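# How a Robot Learns to Sweep

Sweeping up crumbs feels easy to you. Your hands know what to do, so you can think about something else. A robot starts with no idea at all. It doesn't know what a broom is for, or how hard to hold it.

Nuala Foley and Chae-won Jang work on a project called Skekero. They want to find out whether a robot can learn a chore by copying people. This way of learning has a long name: imitation learning.

## Showing, not telling

You could try to write down every tiny move in sweeping. Lift the arm this much. Turn the wrist that much. The list would be huge, and it would stop working as soon as the broom was in a new spot.

So the team does it another way. A person guides the robot's arms through the whole job. The computer saves how each joint moved and what the cameras saw. One turn at the job, saved from start to end, is called a demonstration.

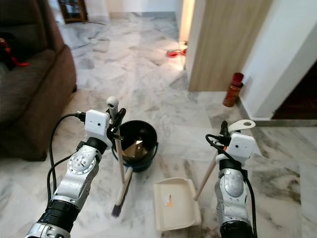

Sweeping is a good chore to study because it takes two hands. Each hand has its own work, and the two have to agree. The left gripper has the broom and the right one has the dustpan, which lies flat on the floor. If the dustpan tips up, crumbs slide under it. If the broom pushes too fast, they fly over the top.

For the first test, the team saved 115 demonstrations. Later they had 3,544. That sounds like a lot of sweeping, and it was. Gregor Rennie did so much of it that he started to dream about dustpans.

## What the robot sees

The robot has 3 cameras. One is up high, like eyes in a head, and it sees most of the floor. The other 2 are at the wrists. They see what the grippers are holding from very close.

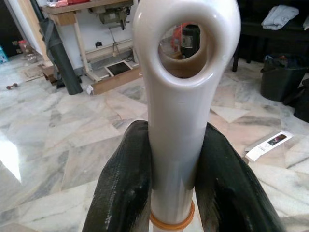 A wrist camera helps with small mistakes. A handle can slip or turn a little, and from far away that is hard to notice. Up close, it is much easier.

## Does it work?

After training, the robot tries the chore with no person guiding it. Flora Imrie keeps score. She marks whether the robot picked up both tools, whether the trash went into the dustpan, and whether it stayed there.

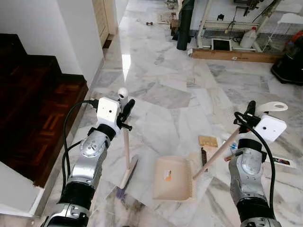 With the small set of demonstrations, the robot could hold its tools but often swept the wrong part of the floor. With the big set, it did much better. It still had trouble with flat things, like paper. Bristles tend to slide right over them – you may have noticed this at home.

The next question is whether the robot can sweep in a room it has never seen. The team plans to test that in January.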